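April, workshop notebook, dye bench

Picking this up where I left off, which was with purple hands. The gloves from the new box split at the thumb (all of them, same spot, what are they making these out of?) and I went home looking like I'd been strangling blueberries. Switched back to the thick green ones for everything below.

So, the gray problem. For anyone reading this who wasn't at the bench last month: we want a plain, quiet, middle gray on wool, from plants and iron only, that comes out the same twice. That's the whole wish. Femi Igwe thinks I'm out of my mind for wanting a repeatable gray out of a bucket of leaves, and he may well be right, but he's also the one who keeps turning up with bags of oak galls, so I think he wants it too.

Where things stand. Tannin first, then iron. Every gray I've made that I liked went in that order. When I did it backwards (iron, then tannin) I got streaks like a wet sidewalk, and the wool felt like steel wool by the time it dried. I know there are people who swear by iron first. Good for them! I've tried it on Drovness yarn and on the Clavarent and hated both.

Tannin sources so far, with my opinions:

Oak gall. Still the best. Clean, goes gray and not brown, doesn't smell too bad. Expensive if you're buying it, free if you're Femi and have an uncle with an oak lot.

Black tea. Warm, brownish gray. Nice on its own, wrong for this. I used the cheap bags from the break room and someone has left a note about it on the cupboard, so, message received, I'll bring my own.

Pomegranate rind. Greenish. I keep wanting to like it. The skein from last week is a really handsome olive-gray, and if we were making olive-gray I'd be done and writing about something else.

Sumac leaf. Jury is out. I've only got the dried stuff from the jar with no date on it, and it's mostly dust at the bottom. Would love to try it fresh this summer.

Today was pot number 16 in this series and it was gall again. 420 grams of dry wool, the Clavarent two-ply, soaked overnight in the utility sink with a drop of dish soap. I wrote the recipe on the whiteboard and then leaned on the whiteboard, so here it is in ink where my sleeve can't get it.

Ground galls into a mesh bag, simmered one hour, left to sit while I ate lunch. Bag out, squeezed hard. Wool in at lukewarm, brought up slowly, held just under a simmer for an hour. Wool out. Iron dissolved in a jar of hot water first, then stirred into a fresh pot, NOT the tannin pot. Wool back in for seven minutes, moving it the entire time. Out, rinse, rinse, rinse.

The separate pot for the iron is the thing I changed. Up through pot 15 I was tipping the iron straight into the tannin bath with the wool lifted up on a stick, like the old handout says. It works, sort of, but the bath goes to ink instantly and then the wool goes back down into ink, and whatever part touches down first gets the darkest. No wonder I had stripes! Clean pot, weak iron, keep it moving. The wool went gray slowly enough that I could watch it happen and pull it when I liked it.

Which brings me to stirring. I've been a lazy stirrer my whole life (ask anyone who's eaten my risotto) and I had to be un-lazy for seven straight minutes. My shoulder has feelings about it. But there isn't one pale patch under the skein ties this time, and that's where they always show up. I also retied everything in loose figure eights before soaking, so some of the credit goes there. I changed two things at once, I know, I know. Bad notebook behavior. I'll do a pot with the tight ties and the good stirring and see.
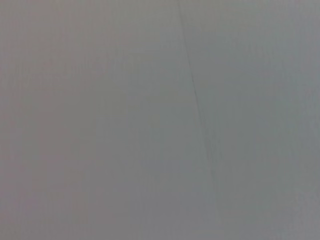 The other half of the fight is judging the color, because gray is a sneak. You think you've got a neutral and then you carry it across the room and it's gone pink on you, or green. I've been taken in by this more times than I want to write down. Under the tube lights over the sinks everything leans cold. By the west window late in the day everything looks like it's been dipped in tea. I called pot 12 perfect at the sink, wrote PERFECT on the tag in capitals, and at home on the kitchen table it was lavender.

New rule for myself, and I'd like the rest of you to go along with it so our notes match up: all grays get looked at by the north window, in the morning, bone dry, on the white card. If it's a dark rainy morning, wait for another one. Wet wool doesn't count. Wool still warm from the radiator rack is fine as long as it's dry all the way into the middle of the skein, and please squeeze the middle, because I've been wrong about the middle.

And put a reference skein next to it. A gray sitting by itself will tell you anything you want to hear. I've hung the good one from pot 9 on the hook by the window with a red tag. Please don't knit with it. I'm looking at no one in particular but the last reference skein is now a hat.

Iron strength. I've been creeping this down. The old handout wants four percent of the weight of the wool and I think that's way too heavy, for color and for how the wool feels afterward. Two percent gave me the charcoal in pot 11, which was crunchy. One percent today. It feels like wool! I rubbed it on my neck and didn't make a face. I want to go to half a percent next, and if the color holds up I may never go back.

Careful with the iron jar, by the way. It's the big brown one on the second shelf and the lid doesn't close right unless you press down while you turn. I found rust powder along the whole shelf and in the alum, so the alum is going out. Anybody who used alum from that tub lately and got dull yellows, there's your answer. Mine were dull too, and I'd been blaming the onions.

Separate spoons! Iron spoon has the black tape on it now. One speck of iron in a yellow pot and you've got mustard, and mustard is a fine color if you meant it.

Rinse water. I used to rinse until the water looked clear and call it good. Today I let it sit ten minutes after it looked clear and came back to a gray puddle, so clear clearly doesn't mean much. I did it three more times with sitting time in between. The last one really was clear. Added a splash of vinegar to the second-to-last rinse because Femi's aunt does, and I've no idea what it did, if anything. I'd want two half skeins, one with and one without, before I say a word in its favor.

Talking of Femi, he came by in the afternoon with a skein of the Nasrallah, the fine single, and wanted it thrown in the leftover tannin just to see. I said no, then I said yes. It's much thinner than the Clavarent and it grabbed the color like it was starving. Far darker, out of a used-up bath! So whatever recipe we land on is going to be a recipe for one yarn, and we'll need to redo the numbers for each base. I was hoping to dodge that. His is on the rack with the yellow tag, he'll want to see it dry before anyone moves it.

The leftover gall bath is in the lidded bucket under the bench. It's got one more go in it, I think, for a pale silver. Use it this week or it'll grow a skin. Smell it before you commit.

Money, since I got asked. The Cloltance order came in at 515 for the whole lot, wool and galls and the new enamel pot, and I've put the slip in the folder. The pot has a chip on the rim already. It came out of the box that way, it wasn't me, and I've written to them. Chip on the rim I can live with, but watch the inside: if the enamel goes down there we've got bare iron in every bath and we can all say goodbye to yellow and pink for good.

Light test. I've cut cards for pots 9 through 16, wound each one with a few turns, and slid them halfway into the black envelope so one side gets sun and the other doesn't. They're taped in the south window behind the geranium. Leave them. I'll turn the geranium so it isn't shading half the test (it was shading half the test).

To do, in the order I think of them:

Pot 17, same as today, half a percent iron, loose ties.
Pot 18, same as today, tight ties.
Write a real label for the iron jar, and get a jar with a lid that works.
New alum.
Return the gloves.
Ask Femi if the uncle has any galls left or if we've cleaned him out.
Wash the stick. The dye stick is now so loaded with old color that I'm sure it's adding something to every pot. Sand it or replace it. I vote replace, there's a dowel behind the door.

Pot 16 is on the rack, bottom rail, blue tag, nothing written on it yet. I'll look at it in the morning by the north window.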